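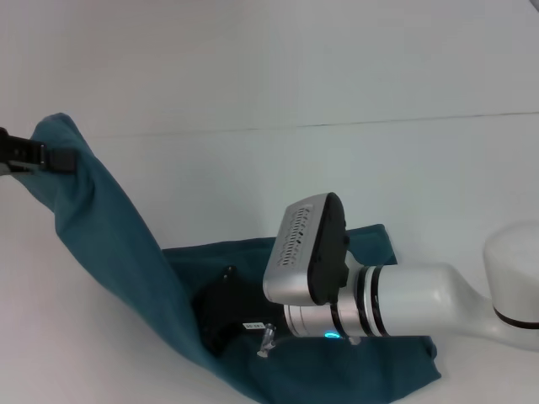 Skript zur Lehrveranstaltung Textile Flächen im Wohnbereich
Abschnitt 4: Ausbreiten, Falten und Ablegen von Decken und Tüchern
Bildungszentrum Tuhumury, Fachbereich Hauswirtschaft
Stand: 15. April 2020

4.1 Gegenstand

Behandelt werden einlagige, unversteifte Flächen ohne Füllung: Überwürfe, Tagesdecken aus dünnem Gestrick, Tischtücher, große Geschirrtücher. Steppdecken und Kissenbezüge folgen in Abschnitt 5. Die Bezeichnungen aus Abschnitt 2 (Kettrichtung, Maschenreihe, Maschenstäbchen, Saum, Kante) werden vorausgesetzt.

Für die Übungen wird das Übungstuch Drellunar ausgegeben. Nennmaß 1604 × 835 mm, Flächengewicht 200 g/m². Aus Nennmaß und Flächengewicht ergibt sich eine Masse von 268 g. Das Tuch ist vor der Übung zu messen, das Ergebnis kommt in Spalte 1 des Protokollblatts. Nach mehreren Wäschen weichen die Maße vom Nennmaß ab, meist stärker in Richtung der Maschenstäbchen.

4.2 Verhalten beim Anheben

Wird eine biegeschlaffe Fläche an einem einzelnen Punkt angehoben, richten sich die Falten auf diesen Punkt aus. Greift man an der Ecke, entsteht eine Hauptfalte, die ungefähr der Diagonalen folgt. Der Rest der Fläche bleibt liegen, solange das Eigengewicht und die Reibung auf der Unterlage größer sind als der Zug. Erst danach wandert die gegenüberliegende Kante nach.

Beim Anheben an zwei benachbarten Ecken verteilt sich der Zug auf die Kante. Die Kante hängt zwischen den Griffpunkten durch. Der Durchhang nimmt ab, wenn der Abstand der Griffpunkte vergrößert wird, und verschwindet annähernd, wenn er der Kantenlänge entspricht. Bei Gestrick ist hier Vorsicht geboten: Zu starker Zug längt die Kante, und das Tuch liegt anschließend nicht mehr rechtwinklig.

Merksatz für das Protokoll: Ein Griffpunkt dient dem Aufnehmen und Suchen, zwei Griffpunkte dienen dem Ausrichten.

Liegen Gegenstände unter dem Tuch, verändert sich der Faltenwurf örtlich. Das Tuch wird in diesem Fall senkrecht angehoben, nicht gezogen. Kleine stehende Teile kippen schon bei geringem seitlichem Zug, und Knöpfe oder Griffe können sich in lockerer Maschenware verhaken. Erst wenn die Fläche frei ist, wird sie zur Seite geführt.

4.3 Ablage auf Polstermöbeln

Der fertige Faltblock kann auf der Sitzfläche, über der Rückenlehne oder im Schrank abgelegt werden. Für die Sitzfläche gilt:

a) Der Block liegt mit der geschlossenen Kante nach vorn.
b) Abstand zur Fuge zwischen Sitz und Rückenlehne mindestens eine Handbreite. In der Fuge sammeln sich Krümel und Fasern, die beim Anlegen übertragen werden.
c) Nähte zwischen den Lehnenfeldern dienen als Bezugslinie. Der Block wird mittig vor ein Feld gelegt, nicht vor eine Naht.
d) Bei Eckpolstern bleibt der Innenwinkel frei. Ein dort abgelegter Block wird beim Hinsetzen regelmäßig zusammengeschoben.

Helle Bezüge zeigen Fusseln dunkler Tücher deutlich. Vor der ersten Ablage ist daher an verdeckter Stelle zu prüfen, ob Farbe oder Fasern abgegeben werden. Geprüft wird mit einem weißen Baumwolllappen, zehn Hübe trocken, zehn Hübe feucht.
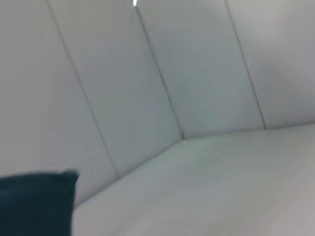

Eingewandt wurde in der Übungsgruppe, eine Ablage mit Handbreite Abstand sei bei tiefen Sitzflächen kaum zu halten, der Block rutsche bei jeder Benutzung nach hinten in die Fuge; besser sei es, ihn gleich hochkant an die Lehne zu stellen.

Der Einwand ist für glatte Bezüge berechtigt. Hochkant gestellte Blöcke halten jedoch nur bei ausreichender Eigensteifigkeit. Ein Jersey mit 200 g/m² erreicht sie erst ab einer Faltung auf acht Lagen. Bei weniger Lagen knickt der Block in der unteren Hälfte ein. Zulässig ist als dritte Variante die Ablage über der Lehne in halber Länge, sofern die Lehne breiter als der gefaltete Streifen ist. Für die Prüfungsaufgabe bleibt es bei der liegenden Ablage nach a) bis d).

Zum Bezug selbst: Der im Kurs verwendete Musterstoff Rastska wird im Übungsraum nach 2000 Scheuertouren begutachtet. Bewertet werden Pilling, Glanzstellen und Farbveränderung, jeweils im Vergleich zum unbelasteten Rückstellmuster. Die Begutachtung erfolgt bei Tageslicht und einmal bei schräg einfallendem Kunstlicht.

4.4 Faltfolge für das Rechteck

Die Arbeitsfläche muss eben, sauber und trocken sein. Geflieste Flächen sind geeignet, wenn die Fugen nicht vorstehen; raue Fugen halten die Unterseite fest und erzeugen beim Glattstreichen einen Versatz zwischen oberer und unterer Lage.

Schritt 1. Tuch ausbreiten, lange Kante parallel zur Vorderkante der Arbeitsfläche. Mit der flachen Hand von der Mitte nach außen streichen.

Schritt 2. Linke kurze Kante an beiden Ecken fassen und auf die rechte legen. Ecken zuerst absetzen, danach die Kante.

Schritt 3. Um 90 Grad drehen oder den eigenen Standort wechseln. Erneut halbieren.

Schritt 4. Lagenversatz an den drei Messstellen ablesen und eintragen. Ist der Versatz größer als 10 mm, zurück zu Schritt 2.

Schritt 5. Dritte Halbierung. Die geschlossene Kante wird mit dem Unterarm angedrückt, nicht mit den Fingerspitzen.

Nach Schritt 2 misst das Tuch rechnerisch 802 × 835 mm. Nach Schritt 3 sind es 802 × 417,5 mm, wenn parallel zur ersten Faltkante halbiert wird, ergäbe sich dagegen ein Streifen von 401 × 835 mm. Welche Variante gewählt wurde, ist anzugeben.
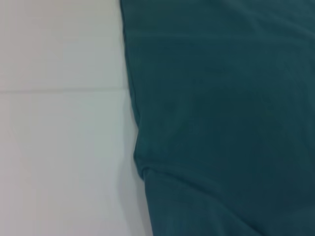
Valentyna Prokopenko
Lehrbeauftragte für Textilpflege und Raumausstattung

4.5 Beurteilung der Kante

Die Beurteilung erfolgt von oben, Blickrichtung senkrecht zur Ablagefläche. Eine sauber gelegte Kante verläuft gerade, die Lagen schließen bündig ab. Drei Abweichungen werden unterschieden.

Ausbauchung: Die Kante tritt auf einem kurzen Abschnitt nach außen. Ursache ist überschüssiges Material zwischen den Lagen, das beim Streichen nicht bis zum Rand geführt wurde.

Stufe: Eine untere Lage steht vor oder liegt zurück. Ursache ist ungleiches Absetzen der Ecken in Schritt 2 oder 3. Zusammen mit einer schräg verlaufenden Querfalte spricht die Stufe für eine Verdrehung der Lagen gegeneinander. Nachstreichen hilft dann nicht, das Tuch muss geöffnet werden.

Aufwölbung: Der Rand liegt nicht auf. Auf heller Unterlage ist sie am breiteren Schatten neben der Kante gut zu erkennen, bei dunkler Unterlage wird mit einem Papierstreifen geprüft.

Bei dunklen, matten Stoffen sind Falten innerhalb der Fläche schlechter sichtbar als am Rand. Das Licht soll deshalb flach von der Seite kommen. Die Position der Leuchte wird im Protokoll skizziert.

4.6 Aufgaben bis zur nächsten Übung

Faltfolge mit beiden Varianten je fünfmal ausführen, Versatz an den Messstellen notieren, Mittelwert und Spannweite bilden. Ergebnisse in die Tabelle der Lernplattform Gurnudier eintragen, Ordner Abschnitt 4. Protokollblätter im Original mitbringen, die Übungstücher bleiben bis August ausgeliehen und sind ungebügelt zurückzugeben.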